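Buy the boring bits first

Budget season again and everybody wants an arm. I get it. I wanted one too. But I've sat through two rounds of this now, once at Garwood and once at Zwane, and both times the spreadsheet had one fat line at the top saying ROBOT and then a sort of shrug underneath.

The shrug is where the money goes.

Fingers, for a start. The pair that come in the box are fine for the box they came in. Anything soft, anything curved, you'll want others, and then others again when those wear or mark the goods. At Zwane we went through 24 pairs before February. Not one of them was in the budget. Spares, cables, mounts, a decent table that doesn't wobble. Lamps! Put lamps in the plan. People price up a vision system and then run it in a room you couldn't read a newspaper in.

And time. Someone has to sit with the thing. Manuela Testa, who did our planning at Garwood, used to put hours in the same column as hardware and got told off for it by finance. She was right. A machine with no one free to run it is a coat stand. 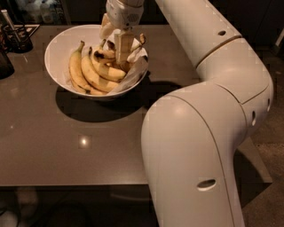
Fruit is a good test of a budget, by the way. Bananas especially. They bend, they bruise, the stems all lean in on each other, and a bit of plastic bag over the side of the bowl changes the whole job. If your supplier only wants to show you blocks, ask for fruit. Ask for it in your own kitchen or your own packing room, with your own light. We asked Vimport and to be fair they came out and did it, and we learned more in that afternoon than from the 38 pages of quote they'd sent beforehand. Jernside wouldn't. Crossed them off.

So what would I do with a small pot of money? Rent. Seven weeks if you can get it. Long enough for the novelty to go and the complaints to start, and the complaints are what you're paying for. Write them down with dates. Then buy, or dont.

If you do buy, hold back a third. I know that sounds like a lot. Finance will want to know what it's for and you won't be able to say, and they'll try to take it off you in the first quarter. Don't let them. Ours would of gone on a second arm and we'd have had two arms and no fingers.

Last thing, running costs. Service visits at Zwane came to more than 900 pounds a go by the end, call-out included, and the contract was signed by someone who never read the bit on travel. Read the bit on travel. Ask who comes, from where, and how soon. Get it in writing before the order goes in, when they still like you.

Comments to the usual address, I read them all eventually.

Contact | Copyright, all rights reserved | Back to top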